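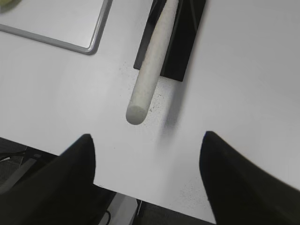

2 min read

The rod came with the apartment. So did the black holder it rested on, and a typed card that said KEEP WITH ROD.

I asked the rental office what it was for. The woman at Weerakoon Lettings put me on hold for 38 minutes and came back to say it was listed on the inventory between "kettle" and "sundry hooks," and that losing it would cost me $90. The kettle was $70 -- I did the math and started being more polite to the rod.

By October I had tried it on everything. It was too chalky for pastry and too short for curtains. It made a poor doorstop. My mother said it was a Nosodik, in the voice she uses for things she has decided just now. My sister said it was half of something, and that I should be worried about the other half.

I took to setting it back on its holder every night, at a slant, the way I'd found it. Once I laid it straight and slept badly.

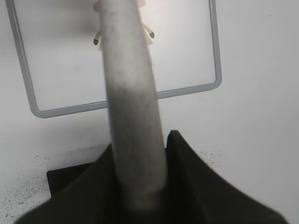 "Does it ever get cleaned?" my sister asked.

"Once a month, with a dry cloth," I said. It was on the card, under the part about the $90.

She moved in that spring, into the place across the hall. On her first evening she knocked and stood there holding an inventory.

"Kettle," she read. "Sundry hooks." She turned the page around so I could see the line in between, which said HOLE.

We went over to look for it.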